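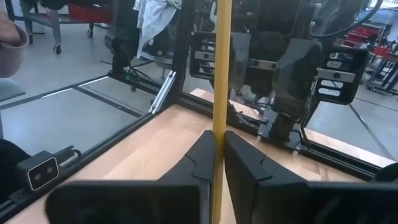

Notebook > Bench log > Glue tests

Home | Entries | Materials | Archive | Search

February, 8 in the morning

Opened the second can of Paiva glue and mixed 100 g with the chalk filler. It became thick faster than the first can did, so I must write the can number on every sample from now on. First can is 2896.

Flurkis strips: glued six, clamped overnight. Two came apart by hand, and the break is in the glue, the fiber is clean. Mokach strips I did not touch yet - the sanding paper is finished.

Skorance answered about the price. They sell only from 1000 g, too much for us.

To do: order paper, repeat the two bad strips with less filler, ask who moved the small scale.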